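4 min read

When I moved to Livdale I brought one suitcase of clothes and three pairs of shoes, and all three were wrong for my new life. In my country I worked at a desk. In Livdale I found a job in the kitchen of a school, and I stand from six in the morning until the last tray is washed. I am 53 years old, and before this job I had never thought about my feet for longer than a minute.

I want to write about standing, because I searched for this subject in my first month and I found mostly advice for runners. Runners have many people who write for them. People who stand still on a hard floor have fewer.

In the first week I wore my old sneakers. They had served me well for walking in the city, so I trusted them. By the second day my heels were burning, and on Thursday I went down the stairs of my building sideways, holding the rail with two hands. My neighbor asked if I had fallen. I said no, I had made soup.

It was difficult for me to understand how standing can be harder than walking. I used to walk two hours on a Sunday and come home happy. But when you walk, the foot rolls and the calf works, and each leg has a small rest while the other one carries you. When you stand at a counter and cut carrots, the same few places in the foot carry you all the time. A woman who has been in the kitchen for many years told me to move even when I have no reason to move. So now I shift my weight, I lift the heels, I put one foot on the low shelf under the counter and after a while I change to the other. At first I felt foolish doing this. Then I noticed that everyone in the kitchen does it, each person in a different way, like people waiting for a late bus.

The second thing I changed was the shoes. I spent too much time on this and I read too many opinions. Some people say you must have a stiff sole, some people say soft, and both sides write with great anger. I went to a shop in Stumlow, where they let you walk up and down for as long as you like, and I tried on almost everything they had in my size.

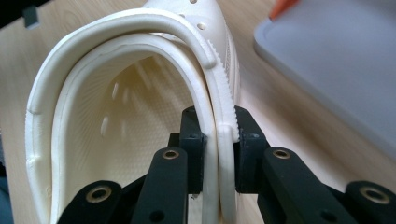 White foam clog with the heel strap, from the back.

I have a wide foot and a narrow heel, and this is a bad combination. In most closed shoes either my toes are pressed or my heel goes up and down. With clogs the toes are free, but I walk like a duck if there is nothing behind the heel. So for me a strap is necessary, and I would never go back to the kind without it. Your foot may have another opinion. I also learned to try on shoes in the afternoon, when the feet are a little bigger. I bought my first pair early in the day, and by lunch at work they were too small. I paid 55 dollars for that lesson.

I must also write about socks, even if it is not an elegant subject. I had only thin cotton ones. Now I wear thicker ones, with no seam over the toes, and I keep a second pair in my bag to change at the break. It takes me two minutes. Of all the things I tried, this one cost the least, and I think it helped me as much as the shoes.

What did not help me: gel pads that travel to the front of the shoe, and a foot cream called Mosoti that smells very nice and does nothing else that I could feel. I also did not like the wooden roller for massage, but my sister loves hers, so I mailed her mine also.

In the evening I lie on the floor with my legs up against the wall for about ten minutes and I listen to the radio in my new language. In the beginning I understood the weather and nothing more. Now I understand most of the news, and some of the jokes. I can almost measure my English by how long I have been lying there.

My feet are still tired on Fridays, and I do not believe there is a shoe that can change this. But I go down the stairs facing forward. In April we will get new rubber mats in the kitchen, two long ones for the counter and one for the sinks. We have asked for them since the fall. If they are good I will write about them too, and if somebody who reads this has worked on such mats, please tell me how you wash them, since ours must go through a door that is narrower than they are.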